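19th April, bench notes, Bollow arm pair

Started the morning later than I meant to, with the leader arms still stiff from the weekend. I ran both sides through the full warm-up twice before trusting them. The left elbow joint on the leader has that little catch in it again, right where you'd want to be slowing down over a cup, and I can feel my own hand pushing past it. I don't think it hurts the recordings much, but whoever plays the data back will see a small hurry in the motion and wonder what I was thinking. I've put a drop of the Skekoritz grease on it and we'll see.

Oi-ling Liu took the second session and I took the first and third. Her demonstrations are lovely to watch – slow on the way in, fingers opened well before she gets anywhere near the table, and no fiddling at the end. Mine wander a bit. I tend to drive straight at the thing and then remember I need room to close. We talked it over at lunch and agreed to open both hands wide before starting any reach, and to keep the idle hand up and out of the way until it's wanted.

We're at 1037 episodes on the cup task now, and I'd like 200 more before the next training run. I threw out 9 from this morning, all mine, where I'd bumped the cup on the approach and tried to rescue it. Chuang's old notes say to keep the rescues. I go back and forth on that, but for the moment I want clean ones.

Wrist view, right before a reach, with both cups off to the right and the small red-capped thing sitting in the gray one:
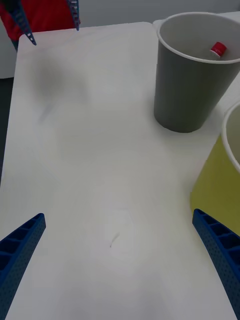 For tomorrow

Swap seats, so Oi-ling goes first while the arms are fresh.
Try starting with the yellow cup a little farther in from the right, as only part of it shows up in the wrist view.
Check the left elbow again. If it still catches, ask Stindau for the spare joint and don't wait until July like last time.
Wipe the table, there's a gray smudge on it.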